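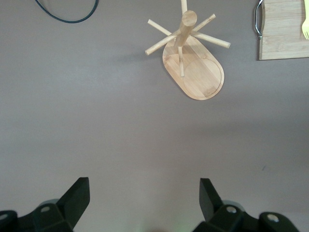 Wrist camera only vs. wrist plus overhead, our mug tree numbers

isalcedo_lab
Jul 12, 2026
Hi all, long post, sorry in advance. We finally finished the comparison I kept promising back in June. Same policy, same 139 demos of hanging a mug, trained once with the wrist view alone and once with the overhead view added. Wrist only got 9 out of 10 on the evaluation runs, and with both views we dropped to 2. I was sure I'd swapped the folders, so I retrained, and it came out the same! Benito Salcedo (my cousin, he wrote the loader) thinks the policy leans on the far view and stops caring where the peg tips are.

fokum_fan
Lovely to see this written up, but I don't buy it yet. Ten runs is tiny, and from straight above a peg pointing up at the lens is nearly a dot anyway. Did you turn the stand between runs?

isalcedo_lab
We did, by hand, so not as evenly as I'd like. Fair point on the ten.

Iker Prieto
I had the opposite on Danari last year, the second view helped a lot. My guess is image size. If you shrink the overhead view the same as the wrist one, a peg is only a few pixels wide and you're mostly feeding it tabletop. Try cropping first, please, before you tell people to unplug a camera :)

fokum_fan
Seconding the crop. And post the failures too, I learn more from those.

isalcedo_lab
Will do, the crop run is queued behind Aguirre's job.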